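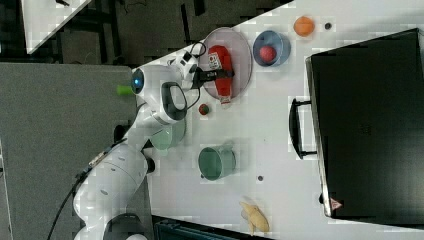
Gripper fingers around the red bottle, with the plate underneath.

Home | Kitchen | Workshop | Storage | Tips Archive

We use cookies to remember your settings. Accept | Manage

What a Robot Arm Can Teach You About Clearing a Table

My neighbor Ynyr Bevan works on a research project called Renow, and over the holidays he talked me through how they teach an arm to pick things up (over two pots of coffee, so forgive me if I wander a bit!). The method is simple enough to follow. A person guides the arm through a job again and again, every run gets saved, and a program learns from the pile. They had 2,816 saved runs. Then they threw out the sloppy ones, with all their pauses and second tries, and trained it over again on the 2,000 cleanest, and the smaller pile gave them the better arm. 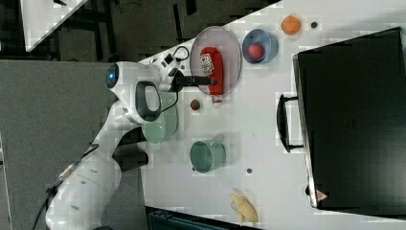
I have been trying the same idea in my own kitchen, and it suits dish duty with kids very nicely. Show the job slowly, the same way each time, and if you fumble, stop and start fresh so they don't pick up the fumble too. Five good showings did more for my youngest than a whole February of me calling out corrections from the stove.

Ynyr's other tip was to move things around between practice runs. Put the bowl on the other side, turn the bottle, swap in a different cup. An arm that has only ever seen one layout gets lost when a plate shifts 2 inches, and my kids were just the same with the silverware drawer after I rearranged it!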